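4. Recording with the Skunmont hand-held gripper

Read this section before your first session. It assumes the gripper is already paired with the Plorklow recorder and the wrist camera has been focused.

4.1 Getting ready

1. Place the table so you can reach every corner from your chair.
2. Mark its position with black tape. Cross two strips on the floor if you need a reference point there.
3. Run the cables clear of your knees and wrists.
4. Hold the gripper with both hands – one on the upper rear of the housing, one supporting the front from underneath.
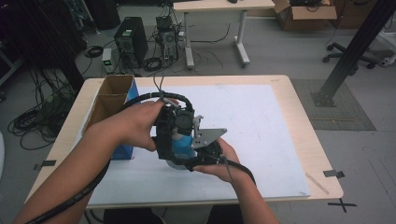 Does the same person have to record a whole set?
Operators can swap between episodes, but never during one. Enter the new operator's initials before pressing Record.

4.2 Recording an episode

1. Press Record and hold still until the tone ends.
2. Open the fingers fully before you approach an object.
3. Move at a steady pace. An episode should last between 9 and 18 seconds.
4. Release the object, back away and press Stop.

Note: Flat white surfaces give the tracker very little to work with. Keep something else in view at the edges when you pass over one.
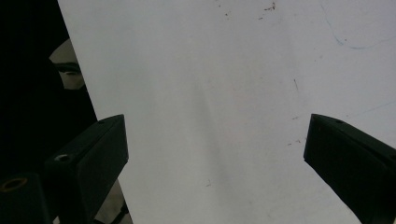
Figure 4-2. Wrist camera view with fingers open and a white sheet between them.

4.3 Bottles and other rounded objects

Line up both fingers with the widest part of the object before closing. If it slips, finish the motion anyway and mark the episode "Slip" in Farolham. These episodes are kept in a separate folder and are still useful for training.

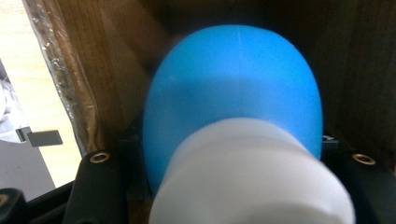 Figure 4-3. Blue object with its white end toward the camera, wooden panels behind.

CAUTION: Do not force the fingers against a wall or panel. The drive cuts out at 140 newtons, which is enough to bend a finger plate.

4.4 Varying the layout

A model trained on one layout will learn that layout and little else. Change the position of boxes and boards after every 13 episodes, and approach from a different side each time. Worn or marked items can stay in the set – clean only the camera lens. 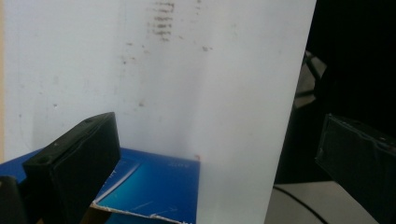 When the layout has been changed, press New Layout in Farolham before you record again. If you forget, stop and delete the episodes recorded since the change. The Yordanov export tool groups files by layout number and cannot split them later.

Continue with Section 5, Checking and Uploading.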